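I started brewing in my kitchen in April, mostly because I'd run out of new things to buy at the store. If you've read this blog for a while you know I'll try pretty much anything in a bottle, so making my own was going to happen sooner or later. This post is a catch-up on the first few batches, what went wrong, and what I'd buy again.

The kit was secondhand. Davoud Ranjbar, who I used to work with, had moved into a smaller apartment and wanted it out of his closet. I paid $40 for two plastic fermenters, a kettle, a bottle capper, a hydrometer and a bag of caps that had seen better days. The hydrometer broke within an hour of getting it home. I set it on the counter, it rolled, and that was that. Buy two if you're starting out.

Batch one was a pale ale from an extract kit. I followed the instructions except for the temperature part. The sheet said to keep it in the sixties and my kitchen was well above that all week. The beer came out tasting like bananas and nail polish remover. I drank four bottles over a month and poured out the rest. My wife Humaira tried one sip and went back to her tea.

Batch two was a brown ale and I put the fermenter in the basement this time. Big improvement. It sat at 64 most days and the airlock slowed down after the first week. I gave it another week before bottling. Good color, decent head, a bit thin. I took some to Muammer Dursun's place for dinner and he had a second one without being asked, so I'm counting that as a pass.

Batch three is the one I want to talk about, because I had a stout in mind and did a lot more reading first. I drove out to the homebrew shop in Midbridge, which is a long haul for me but worth it if you need more than one thing. Elaheh Tehrani runs the counter there and she talked me out of half of what was on my list. I had written down five specialty grains. She told me to pick two, get to know them, and add a third the next time. I went with roasted barley and a medium crystal malt, plus flaked oats from the grocery store.
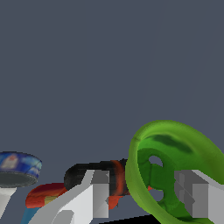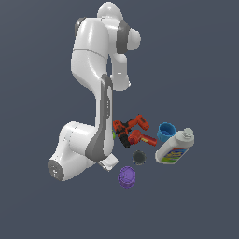
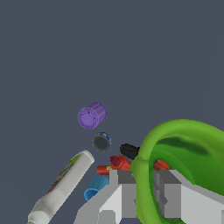 Steeping was easier than I expected. I put the grains in a mesh bag, held the water at 155 for half an hour, and pulled the bag out without squeezing it. I've read arguments both ways on squeezing and I don't have an opinion yet. The wort was nearly black by then and the whole house smelled like coffee. After that it was a normal extract boil, an hour, with one hop addition at the start.

I did have a boil-over. It always seems to happen when you turn around to look for a spoon. The sugar burned onto the stove and took two days of soaking and scraping to get off. I now keep a spray bottle of water next to the kettle and knock the foam down when it starts to climb. I also switched to a bigger pot, a Doltero with a thick bottom, and I like it a lot. It's heavy when full though, so don't plan on carrying it down the basement stairs. I siphon in the kitchen and carry the fermenter instead, one step at a time.

Fermentation took 13 days. I checked the gravity on the last three and it didn't move, so I bottled it with a little less priming sugar than the recipe wanted. I prefer a stout on the flat side. That was the right call for me, but if you like a big head on yours, use the full amount.

The first bottle at two weeks was harsh, like an ashtray with some chocolate in it. I almost wrote the batch off. At five weeks it was a different beer - smooth, a little sweet, with the roast still there but not taking over. I opened one next to a bottle of Zamani stout, which has been my regular dark beer for a couple of years, and I liked the store one better for the finish and mine better for the body. Not bad for a third try.

One note on cleaning. I was using regular dish soap on the bottles and I think it was killing the head on the brown ale. I've gone over to an unscented oxygen cleaner, soak overnight, rinse twice, then sanitizer right before filling. It's dull work but the stout held its foam to the bottom of the glass, so I'm sticking with it.

Next up is a wheat beer. Tharindu Uddin left a comment on my last post saying to underpitch the yeast if I want more clove and banana. After batch one I'm not sure I ever want banana again, but I'll split it between the two fermenters and try it his way in one of them. I still need to replace that hydrometer properly too, as the one I've got now is borrowed from Muammer and he wants it back.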